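FOR IMMEDIATE RELEASE

Grenen Opens Rear Deck to Members as Outdoor Work Space

Grenen, the shared office run by Quaye Properties, has opened the deck behind its building to all members. The deck has been furnished with round glass-topped tables and woven patio chairs and can be used from 10 in the morning until the building closes. There is no extra charge, and the tables cannot be reserved.

The deck sits between the walls of the building and a row of trees. It was used for storage until last fall, when Quaye Properties cleared it and replaced the damaged planks. Work on the furniture and planting was finished in March.

"Members asked for a place to sit outside with a laptop and a coffee," said Sheena Guthrie, site manager at Grenen. "We had the deck already. It needed new boards, decent chairs and somewhere to plug in."

The chairs were supplied by Dullix, a patio furniture dealer. They have curved backs and can stay out all year. Dullix will also handle repairs under a 3-year service agreement. The glass tabletops can be wiped down by anyone, and cloths are kept in the cabinet inside the rear door.

The full budget for the project was $2,000 for planting and small items, with the boards and furniture paid for separately from the building's regular maintenance fund. Potted plants have been chosen over built-in beds so that the layout can be changed for events. The deck may hold up to 35 people at one time.

The wireless network has been extended to cover the whole deck. Power outlets are along the back wall only, so members who plan to stay for a long stretch should charge their laptops first or take a table close to the building.

Members are asked to follow a few house rules:

Mugs and glasses from the kitchen may be taken outside and must be brought back the same day.

Use a coaster for hot drinks.

Phone calls are fine. Please keep speaker calls indoors.

Jackets, bags and laptops left on chairs or tables are the owner's responsibility. Leaving them there does not hold a seat for the afternoon.

Smoking is not allowed on any part of the deck.
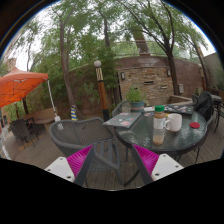
Babita Bajpai said she now takes most of her morning work outside and goes back in when she needs a larger screen. She would like to see shade added before summer, as glare on the laptop is a problem by noon, and she asked that a few of the tables be kept free of calls.

Guthrie said both requests are being looked at. Prices for umbrellas have been requested from Dullix, and a quiet section could be tried at the far end of the deck. Members will be told by email before any change is made.

The deck is closed during storms and when there is ice on the planks. A notice will be posted on the rear door at those times.

Members can send comments on the deck to the front desk. People who are not members may see the space as part of the regular building tour.

Media contact: Elikem Mensah, Quaye Properties

###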